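4. Lo que cambia en el puesto

4.1. De coger piezas a mirar cómo se cogen

Voy a contar esta parte un poco a mi manera, porque las notas de campo de Brekholm no se dejan ordenar tan bien como las encuestas (que están en la sección 3, para quien las prefiera). Pasé allí buena parte de mayo, sentada casi siempre en un taburete demasiado bajo, al lado de la mesa donde los operarios aprenden a llevar el brazo antes de pasar a la línea de clasificado. Son 11 personas repartidas en dos turnos, y todas venían de clasificar a mano. Cuando digo «a mano» lo digo literalmente: caja a la izquierda, caja a la derecha y los dedos en medio.

El ejercicio de entrada es de una sencillez que a mí me dio hasta un poco de vergüenza ajena el primer día. Se pone un cubo de color en la mesa, se lleva la pinza hasta él con el mando, se cierra, se levanta y se suelta en otro sitio. Ya está. Yo pensaba que en un rato estarían aburridos, y me equivoqué de medio a medio. Lo que cuesta es el momento anterior al cierre, con los dedos abiertos y el cubo entre ellos (figura 1), cuando hay que decidir si la pinza está centrada o si va a empujar la pieza con un lado antes de que llegue el otro. Una persona con la mano hace esa corrección sin enterarse. Con el mando hay que pensarla, y pensarla cansa muchísimo.

Figura 1. Los dedos de la pinza, abiertos, a los lados de un cubo azul; el derecho queda más lejos de la pieza que el izquierdo.

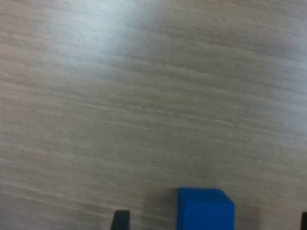

Ese cansancio salió en casi todas las conversaciones y fue, para mí, la primera sorpresa del estudio. En la empresa me habían hablado de muñecas y de espaldas, y es verdad que las muñecas lo agradecen, me lo dijeron varios con mucho alivio. Pero al final del turno la queja se había mudado a los ojos y a la cabeza. Roksolana Lysenko, que llevaba media vida clasificando y tenía una velocidad que daba gusto ver, me lo explicó así: «Antes me iba a casa con las manos rotas y la cabeza libre. Ahora llego, me hablan mis hijos y tardo en contestar». Apunté la frase tal cual y la he releído muchas veces mientras codificaba.

Codificamos 214 fragmentos de entrevista y de nota de campo, y en 69 aparece alguna referencia a la atención: mirar fijo, esperar, no poder charlar mientras se trabaja. Lo de charlar me parece importante y casi se me escapa. En el clasificado manual se habla sin parar (de fútbol, de la suegra, de lo que ha subido el aceite), y con el brazo se hace un silencio que al principio tomé por concentración de novatos. En Hullis, la otra planta que visitamos, llevaban ya bastante tiempo con el sistema y el silencio seguía ahí. Una encargada me dijo que así se rendía más. Puede ser, nosotros no medimos el rendimiento y no voy a opinar, pero sí sé que la gente que empezó en Hullis después de la automatización conocía por su nombre a muchos menos compañeros.

4.2. Quién decide qué pieza va primero

El segundo cambio tiene que ver con el orden, y aquí tengo que dar un pequeño rodeo. En cuanto el ejercicio pasa de un cubo a varios, hay que elegir por dónde se empieza, y cada cual tiene su sistema. Hay quien va primero a la pieza que está sola, con mesa libre por todos los lados, porque permite bajar la pinza sin miedo. Otros prefieren quitarse de encima lo que tienen más cerca, aunque haya cosas al lado que puedan estorbar. Una disposición como la de la figura 2, con el cubo azul apartado y el rojo abajo a la izquierda, cerca de una pieza oscura, daba para discusiones bastante vivas en la mesa, y yo encantada, claro, porque era justo lo que quería oír.

En la línea, en cambio, el orden lo propone el programa (en las dos plantas es el de Arango, con la misma pantalla). El operario puede cambiarlo, pero tiene que pulsar dos veces y el cambio queda registrado. ¿Qué pasa entonces? Que casi nadie lo cambia. Khrystyna-Mariia Chornovol, la más joven del turno de tarde, me contó que al principio corregía la propuesta siempre que le parecía torpe, y que dejó de hacerlo cuando vio su nombre en el listado semanal. Nadie la riñó, insistió mucho en eso. Simplemente no le gustó verse ahí. En la mesa seguía decidiendo ella, y se le notaba: bajaba la pinza con otra soltura y comentaba en voz alta lo que iba a hacer.

No quiero cargar demasiado las tintas con un caso. Hubo 4 personas que contaron algo parecido, con más o menos detalle, y otras a las que el registro les daba exactamente igual. Lo que sí encontré en todas las entrevistas de Brekholm es que hablaban de «mi orden» al referirse a la mesa y de «el orden» al referirse a la línea. Me di cuenta transcribiendo, bastante tarde, y tuve que volver atrás a comprobarlo audio por audio.

Figura 2. Cubo azul separado del resto, con un cubo rojo y piezas oscuras en el borde inferior.

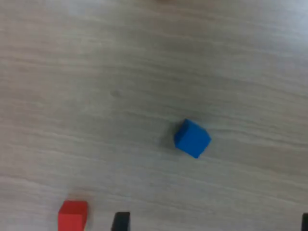
4.3. El oficio que no tiene casilla

En las fichas de puesto de Brekholm, las once personas siguen figurando como «clasificador/a», igual que antes. El departamento de personal tenía preparada una categoría nueva, tomada de un convenio de Beller, pero cuando cerramos el trabajo de campo seguía en borrador. Pregunté a todo el mundo qué pondría en esa casilla. «Conductora», me dijo Roksolana, y luego lo retiró, porque le sonaba a autobús. Otro compañero propuso «el que mira». Las respuestas completas van en el anexo, junto con la guía de entrevista y las preguntas que fui quitando por el camino.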